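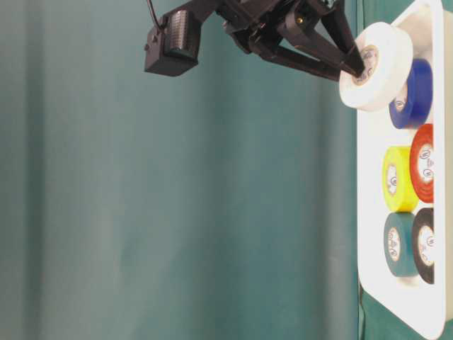

Regulars at the Windstead repair room had asked for years for the electrical tape to be kept in one place, according to Yayra Ofori, and sorting it by colour means people will stop opening a new roll each time they want a strip of blue.

The room on Skadine Road reopens on Wed 12 December after being closed for 13 days while the shelves and small stores were sorted out. Tape, which used to be spread over several drawers and the window sill, now goes in white trays. The rolls stand on edge in the trays with the open core facing out.

Part-used rolls are to be finished before new ones are started. Anything that has lost its stickiness goes in the bin by the door.

Mareike Diekmann, who drew up the new layout, said the tape had been the slowest part of the job. "People hang on to the last metre of everything," she said. "We had the same colour in four different drawers and still ran out of it in June."

Cable ties, fuses and plug tops will follow in the new year. Jarnusar, the hardware shop on the corner, has given £600 towards storage, and a further grant brings the total for the work to £4000. Part of that will go on a longer bench under the window and 2 extra lamps.

Members are asked to put rolls back in the tray they came from and to fold over the loose end of the tape. Spare rolls from home are welcome, in any colour, as long as they still stick. They can be left with Osagie Electrical next door when the room is shut.

Opening hours are unchanged. The soldering table will stay covered for the first week.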